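Burwood Makers' Hall, upstairs workroom
Display and stand safety check, with comments
Checked by: Marina Rallis
Also present: Shufen Tang (first part only, she had a class at half past two)
Copies to: Erlinda Tiongson, Svatopluk Ondrejka

Thank you all for putting up with me wandering about with a clipboard again. I have kept last February's headings so that the two sheets can be laid side by side, and where I had more to say than would fit in the box I have simply carried on writing, as usual. Anything marked ACTION has a name against it. If it is your name and you think it ought to be somebody else's, please come and find me and we'll sort it out over a cup of tea.

1. GETTING IN AND OUT

1.1 Door opens fully and stays open on its hook: YES
1.2 Stairs clear, handrail firm: YES
Comment: Much better than last time. The boxes of Fernell card stock have gone from the landing and I was so pleased I went up and down twice.
1.3 Landing light working: NO
Comment: It comes on, thinks about it and goes off again. Svatopluk believes it is the fitting and he is usually right about these things. ACTION: Svatopluk.
1.4 Exit sign visible from the far end of the room: YES

2. TABLES

2.1 Tables steady when leaned on: YES
Comment: I leaned on all of them with my full weight, and then asked Shufen to do the same in case I was being too gentle. The one by the window used to have a wobble and it has been cured with a proper levelling foot, a great improvement on the folded beer mat.
2.2 Tops free of splinters and sharp edges: MOSTLY
Comment: One rough patch on the long bench, on the side where people sit. It wants ten minutes with some sandpaper. Stamatia Kalogeropoulos has kindly offered and has her own sanding block. ACTION: Stamatia.
2.3 Protective boards flat and fixed so they can't slide: YES
Comment: Please go on taping them down. I know it is a nuisance when you want to turn the board round, but a board that shifts while something tall is standing on it is how we lost the glass dome, and I still miss it.
2.4 Loose sticks, offcuts and tools put away after use: NO
Comment: Offcuts are living on the table edges. They roll, they get leaned on, and then they are on the floor under somebody's foot. There is a perfectly good tub for them beneath the sink. ACTION: everybody, and I include myself.

3. SPINNER RACKS AND DISPLAY STANDS

I spent longest on this section, partly because the racks go out to the craft fair next month and the public will be handling them, and partly because Erlinda asked me to look into the complaint about the earring stand that toppled at the last one. No harm was done, but it was a near thing with a small child close by, and she was quite right to raise it. 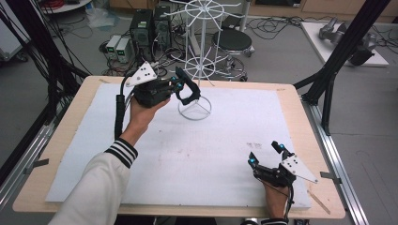

A rack is only as good as the way it is loaded, and I would like us all to get into the habit of filling from the bottom up and going round as we go. Hang one thing on this side, then one on the opposite side, and give it a gentle turn before adding any more. The white wire one has its two tiers of spokes on a single central post with a ring for a base, so if all the heavy necklaces go on the upper tier at the front, you can guess which way it will want to go. Keep the light things up there and put the weight lower down. The ends want looking at as well, as the spokes reach outwards like hooks and would be just at the height of a little one's face on a low table.

3.1 Base sits flat with no rocking: YES
Comment: Tested on the long bench, unloaded and then loaded. Do test it again wherever you set up, as the floor at the fair slopes in a way you only notice when something begins to roll.
3.2 Post upright and tight in its base: YES
3.3 Spokes secure, none bent or missing: YES
Comment: Please don't bend one back by hand if you do find it out of line. Put the rack to one side with a note on it and I'll have a look.
3.4 Ends of spokes smooth: TO BE CONFIRMED
Comment: I ran a cotton cloth over the ones I could reach and it didn't snag. I should like a second person to try it in good daylight, with their glasses on. ACTION: Erlinda.
3.5 Maximum load shown: NO
Comment: I should like a small label under each base. The Ververidis leaflet in the drawer gives 700 grams for the little counter stand and 2000 grams for the tall floor one, and nothing at all for the wire racks, which came without any paperwork. Until we know better, please keep the wire ones to cards, earrings and other light pieces. ACTION: Marina, labels.
3.6 Racks carried by the post and base, never by the spokes: REMINDER GIVEN

4. CABLES, PLUGS AND LEADS

4.1 Leads free of cuts and fraying: YES, apart from the glue gun
Comment: The glue gun lead has been taped up near the plug. Tape is not a repair, however neatly it has been done (and it was very neat). I have taken it away and there is a spare in the cupboard.
4.2 Cables kept clear of walkways: NEEDS ATTENTION
Comment: Please coil up what you can and push the rest back behind the tables, well away from where people walk and where the stools roll.
4.3 Plug test labels in date: YES
Comment: All but the old Waltedo lamp, label number 61, where the writing has rubbed off altogether. It may well be perfectly fine but it stays unplugged until Svatopluk has tested it. ACTION: Svatopluk.

5. SEATING

5.1 Stools with castors roll freely and don't tip: YES
Comment: I will say it again, even though you all know it: they are for sitting on. If you need something from the top shelf, the steps are behind the door.
5.2 Stools tucked in at the end of a session: SOMETIMES

6. FIRST AID AND FIRE

6.1 First aid box full and in date: NO
Comment: We are out of the small plasters again and the eye wash wants replacing. Shufen is going past the chemist and will pick both up. Receipt to me, please. ACTION: Shufen.
6.2 Extinguisher in place, pin and seal intact: YES
6.3 Accident book in its place: YES
Comment: It had slipped down behind the radiator, but it is now back on its string.

OVERALL

Last February's score was 88 and this time I make it 94 out of 100, and I think everyone who uses the room should feel rather proud of that. Nearly all of what we lost was for the first aid box and the cables, and both are easily put right. I'll pop in again before the racks are packed for the fair, mainly to see to the labels and to look at the sanding. If anybody notices something before then, there is a pencil tied to the noticeboard, so do please write it down while you remember.

Signed: M. Rallis
Seen by: E. Tiongson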